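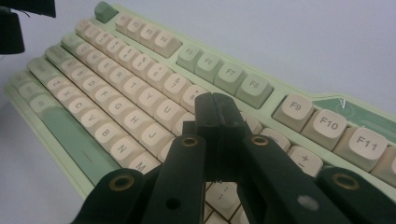 What does a hand-held gripper give you that a remote-controlled arm does not?

It gives you the feel of the job. Your own fingers drive the jaws, so the resistance of whatever they touch comes straight back to your hand. You learn very quickly what two jaws can manage and what they can't, and you learn it before you've spent any money on motors.

Chapter 2
Hand-Held Grippers: Linkages, Pivots and the Key Press

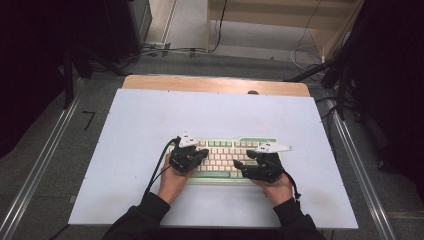
Villads Vídalín

Most people who start a gripper at home start with the motor. They choose a servo, print a bracket for it, and find out some weeks later that the jaws don't meet squarely. This chapter goes the other way. We work only with grippers moved by hand, and we leave motors until the linkage is right.

The build used throughout is the Mostix, a two-jaw design worked out over one winter at the shared workshop in Gradville. Arnar Toft drew the first linkage. Ingvar Oddsson made the second, shorter one after the first proved tiring to hold. The drawings at the back of the book are of Ingvar's version.

By the end of the chapter you should be able to:

lay out a mirrored pair of linkage arms on flat stock
ream and bush a pivot hole so that it turns freely without side play
square the tips of two jaws to each other
carry out the key press test and record the result

You will need the tools listed in Chapter 1, a hand reamer, and a keyboard you don't mind wearing out. A mechanical one is best. Each key stands apart from its neighbours and has a definite travel, and most boards have several widths of key to try.

2.1 Why a keyboard?

A keyboard is a hard test for a gripper and a cheap one. The target is small. The keys on either side of it are close, and if you hit one of them you have a written record of the mistake on the screen. A jaw tip with a slight twist will land on the edge of a keycap and slide off. A pivot with too much play will put the tip in a different place each time, even when your hand hasn't moved.

Set the keyboard on a flat, stiff board with nothing else in reach. The worktop should be at elbow height when you are seated. Work with one hand until you can press any letter you choose, then try both – two grippers side by side take up a good deal of room, and each hides part of the keys from you.

2.2 The standard passage

The passage we use is 229 characters long, counting spaces, and is printed at the end of this section. Type it once a day while the build is going on. Don't correct errors as you go. At the end, mark each wrong character on the record sheet and note whether it was a neighbouring key, a double press or a miss.

Neighbouring keys usually point to the jaw tips. Double presses usually point to the pivots. Misses are more often a matter of how the gripper is held, and they tend to fade with practice. Ragnheiður Ravn's sheet, reproduced in Figure 2.4, shows 24 errors on the first attempt, nearly all of them neighbouring keys. She refiled one jaw on the Monday and left everything else alone. Compare the two columns before you reach for a file yourself.

The space bar is left out of the error count. It's a large target and tells you very little about the tips, though it is a fair check on whether the jaws press evenly.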